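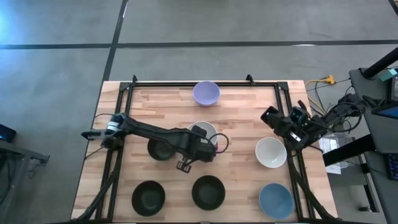 Every morning, before the kettle, Nuala Quinlan gets down on one knee and puts a spirit level on a table. She has been a maintenance fitter for most of her working life, the bulk of it on bottling lines, and she regards the two-armed cell at Plevberg as a holiday with paperwork. It weighs less than one of her old gearboxes. It moves crockery. It has never once sprayed her with cordial.

It does, however, drift. The arms are bolted to a black aluminium frame, the frame is bolted to a butcher-block top, and the top is timber, which goes on having opinions long after it stops being a tree. In August, with the roller door up, a bolt she had torqued in the evening would be a shade loose by breakfast. She now goes round the brackets in the same order each day, left side first, with a paint pen in her top pocket. A stripe of paint across bolt and bracket shows whether anything has crept overnight. The robot's own software has a page for this sort of thing. She has seen it.

The job the cell does is called Merna, after a racehorse that lost money for Declan Hegarty, who signs the invoices. Merna is meant to learn to sort and stack bowls, and it goes about this with the gravity of a bomb disposal team. One arm takes a bowl by the rim, carries it across, and lowers it into another. Then somebody puts everything back and it does it again. The target for the first phase was 4,000 stacks. Hegarty tells visitors it was 10,000, and Quinlan lets him.

What she looks after, mostly, is the gripper. Two fingers close on a rim from either side, and if one of them reaches it before the other, the bowl tips.

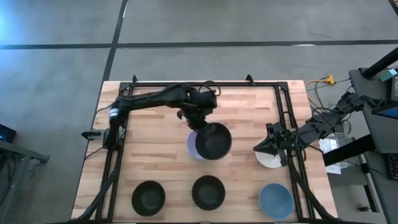 A small tilt is allowed. A large one means the foot of the bowl catches the rim of the one underneath, and then you have a stack that leans like a man waiting for a late bus. Oisín Mulcahy, who writes the control code, spent a fortnight chasing this through his own work, line by line, getting thinner. Quinlan slid a feeler gauge between the fingers and found one of them 2 mm shy of its partner. She fixed it with a shim cut from a biscuit tin. Mulcahy has kept the rest of the tin.

After the fingers come the cables, which she dislikes as a class. Each arm drags its own along with it, and a cable that bends in the same place all day will eventually break there, always inside, where you can't see it. She leaves a generous loop at the elbow and checks it by hand with the power off, running a thumb along the sleeve and feeling for anything soft. The previous arrangement used cable ties pulled as tight as they would go. "Lovely and neat," she says. "It lasted a week."

Then there is homing. Each arm has to be sent to a known position and told that this is where it is, a procedure that takes ten minutes if you follow the sheet and an afternoon if you are Rónán Coughlan. Coughlan came over from the Mulligan site, where the machines home themselves, and he skipped a step on his first day. The right arm spent until lunch convinced it was several inches nearer the door. It reached for bowls with complete confidence and closed on air. "I've worked for people like that," Quinlan says.

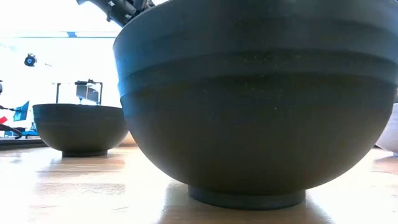
*Dark bowls on the Merna table, with part of an arm reaching down over the nearer one.*

The last check is the least technical. She wipes the wood with a barely damp cloth, then leaves it to dry while she fills in the log, a hardback notebook that Paltel, the firm's insurers, would prefer to be a spreadsheet. Dust matters more than you would think. A gritty finger pad slips, the slip goes down as a failed grasp, and Mulcahy starts losing weight again.

She runs one test before handing over: a single bowl, picked up and set down at quarter speed, with her hand resting beside the stop button. If it goes cleanly she writes "fine" in the book. If it goes very well she also writes "fine". Ebere Igwe, who takes over the cell for the day shift, once asked whether there was a higher grade. Quinlan thought about it and said there had been one at the bottling plant, but they'd had to stop using it after the fire.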